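House Rules for a Borrowed Bedroom: Writing a Practice Guide for Hand-Held Gripper Recording

Shirin Rashti, Farhad Jafarzadeh, Senyo Arthur
Supervisor: Parvaneh Ebrahimi
7 October 2021

1. Why we wrote rules

Our course brief asked for "a short set of good practice rules" for recording household tasks with a hand-held gripper. We had expected to build something. We got a writing assignment with screws in it.

In March the group read the Clatmont lab handbook, which runs to 50 pages and assumes a steel bench, a fume hood and a person named as Bench Officer. Bedrooms have none of these. We kept the parts on logging and consent and let the fume hood go.

2. Rules for the operator

Rule 1. Check the pads and the pivot screws before the first take. A pad that has begun to peel gets replaced, even if it has "one more session in it" (Farhad's phrase, since withdrawn).

Rule 2. Approach soft items with the fingers open and both pads in view. Dark cloth is the hard case, as folds and shadow look much alike on screen and operators tend to close on the shadow.
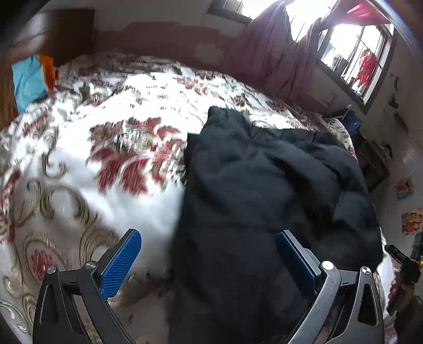
Figure 1. Open fingers at a black garment on a floral quilt.

Rule 3. One item per take. If a second item comes along for the ride, stop, write it down and start again. Senyo wanted an exception for socks. The vote was 2 to 1 against.

Rule 4. Never tug. If the cloth resists, open the fingers and back off.

3. Rules for the room

This section caused most of the arguments. The first draft told operators to clear the room, close the curtains and remove personal items, at which point one may as well record in a corridor. The current version says to leave the room as its owner keeps it, and to ask before moving anything. Papers on the bed count as belongings, and so do drawings on the wall. Bright windows are allowed but must be noted in the log, along with whether the curtains were tied back. 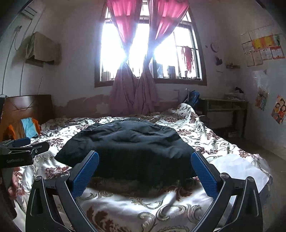
4. What we would change

Rule 3 needs a better definition of "item". Golshifteh Bagheri, who tested the draft on us, asked whether a jacket with a scarf in its sleeve is one item or two, and we still have no answer we can all sign.

The log sheet has too many boxes. Operators filled in the first 3 with care and the rest with a long diagonal line. Version 2 of the sheet will be shorter, and the printed copies of version 1 are available to anyone who needs scrap paper.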